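About us

Jemus is a small linen hire and laundry firm. Family run, still in the same building on Kendmont Road, still doing the hotel and café work we started with. Tablecloths, napkins, tea towels, bath sheets, aprons, chef's whites. Some private customers too, mostly duvets and curtains. If it fits through the door we'll have a go.

Phyllis Marsden started it 40 years ago with two second-hand machines and a van that only liked going downhill. First customer was a guest house that wanted sheets back the same evening. They got them. They're still on our books, different owners now, same sheets nearly (not really, replaced many times).
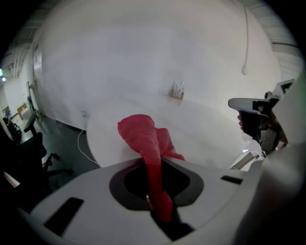

Photo: Jemus

What we do, in short. We collect dirty, bring back clean. You can hire our linen or send us your own. Hire is simpler for most places, you don't buy anything and you don't store anything, and when a cloth gets tired we take it out and put a new one in. Own linen gets its own bag and its own tag and is washed on its own. Never mixed. Takes longer, costs a bit more, worth it if you have a colour you care about.

Colours. We get asked alot. White is cheapest and quickest, always in stock. Cream and navy usually in stock. Anything else, give us a couple of weeks' notice, especially in July when every wedding in the county wants sage green at once.

Who we are

There are 14 of us now. Phyllis still comes in, mornings mainly, and still checks the napkin folding. Her desk is the one by the kettle. Ring before 10am if you want her in person, otherwise you'll get the office, who are nicer on the phone anyway (her words).

Most of the team have been here years. Several started as summer help and stayed. We train everyone on everything, so whoever drives the van can also run the press, and whoever answers the phone knows what a red wine stain is going to need. Wages go up once you've done the full round of jobs. We'd like to take on another driver, see the bottom of the page.

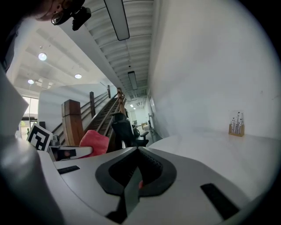 Stains, since we're on the subject. Please don't bleach before sending. Please don't iron it either, heat sets most things and then we can't shift them. Just put it in the bag as it is. Candle wax, gravy, lipstick, beetroot, we've had all of it. If something won't come out we tell you and we don't charge for that piece. Hire items with ordinary wear are our problem, cigarette burns and scissors are yours.

The Husar side of things

A few years back we took over Husar Dry Cleaning when the owners retired. Kept the name over the shop, kept the counter, kept the loyalty cards. So if you have a Husar card with stamps on it, it still counts. Suits, coats, dresses, the odd stage curtain. Shop does repairs as well: hems, zips, buttons. Alterations by appointment please, the fitting room is tiny and doubles as the coat store in winter.

Where we go

Anywhere within 12 miles of Kendmont Road. Further out by arrangement, we already do a run to the Prusovholm hotel and can usually stop on the way. Collections start at 6am for kitchens and restaurants. Later for everybody else. Minimum order is one full bag. We're not strict about what full means.

Water and that sort of thing

The old boiler went the winter before last and the new one uses a lot less gas. Rinse water is saved and goes back in for the next first wash. Hangers can be returned to the shop, any hangers, not just ours. Worn-out sheets get cut up for rags and sold by the bag at the counter, garages like them. Towels past their best go to the animal rescue, who will take as many as we can give them.

Work with us

Driver wanted, clean licence, early starts, some lifting. Also weekend help on the shop counter. No experience needed for the counter, you will be shown the till. Drop a letter in or ask for a form at the shop. We do reply to everyone, it just sometimes takes us a week or so to get round to it.

Quotes for new customers are free and we can normaly come and look at what you need within a few days. Bring us a sample napkin if you're matching a colour.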